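Workshop Tips: Taming the Wire and Small Parts Pile

I love a good parts day. Put the radio on, clear the bench, and pull out every bit of cable and every mystery board that has drifted to the back of a drawer since last March! It's my favorite kind of tidying, and I finish it wanting to build something, which I can't say about cleaning the oven.

These are the habits that have stuck with me. Most of them cost nothing, and you can start with whatever is on your bench right now.

Use bright bins. I used clear ones for years and kept losing black wires in the shadows at the bottom. Yellow is wonderful for this. Red, black and green all show up against it, and even a thin lead with a bare end stands out when you glance in. Smooth floors are best, too. Ribbed ones look sturdy but they hang on to every scrap of insulation and every snipped end, and you'll be picking at them with tweezers.

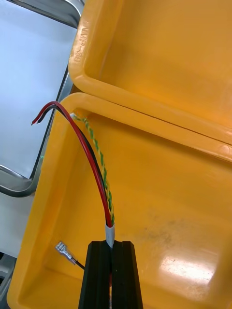

Keep wires that belong together in one bundle. If a red and a black came out of the same gadget along with a twisted pair, don't split them up by color, however pretty that looks. Put a short sleeve over the whole lot near one end and let the rest fan out. Heat-shrink is lovely if you have it, and a wrap of tape does fine if you don't.

Leave twisted pairs twisted! I used to unwind them to save space (it doesn't save any) and then spend the evening trying to wind them back evenly. If you've already undone one, clamp one end in a vise, hold the other two ends taut, and turn slowly.

Check the bare ends before anything goes away. Frayed strands get a quick twist between finger and thumb, and anything really ragged gets trimmed and stripped again. I cover the bare ends on anything that might go near a battery. And please take batteries out of old gadgets before they go in a bin with loose wire - they get their own box on a different shelf.

Coil loosely. Four fingers' width is plenty for most hookup wire. Tight little coils look smart in the drawer and spring open the moment you touch them.

Now for the small stuff, which is the really fun part. Borrow an idea from the kitchen and use a steel tray with a rim. Line it with a plain white sheet, flat to the edges, and lay the parts out with a bit of space between them. The rim stops anything round from escaping, and the white makes tiny black connectors easy to spot. When you're done, lift the sheet out and all the dust and clippings come with it.
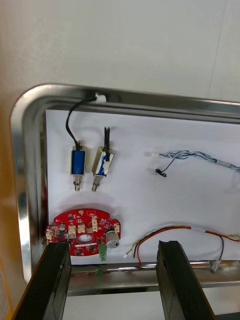 Danica Georgiev
Workshop Editor, Kotidden

Put like with like on the sheet before you decide where anything lives. Two solenoids go side by side, pointing the same way, so you can compare the plungers and springs at a glance. Stretch a harness out straight and look at the plug on each lead. Circuit boards get a spot to themselves, and I pick them up by the edges.

Don't pull a connector off just to make a part fit a smaller compartment. Those little white plugs are fiddly to replace, and a part with its own lead and plug is so much more useful later on. Get a bigger compartment!

Label as you go, with a pencil and masking tape. I write what the thing is and what it came out of. "Solenoid, old vending lock" will mean something to you in two years. "Misc" won't.

When the sheet is full, stop and put those parts away before you tip out any more. I do one tray, then tea, then another tray if I'm still enjoying myself. The tray gets a wipe with a dry cloth and goes back on its hook by the door, with a fresh sheet already in the drawer underneath.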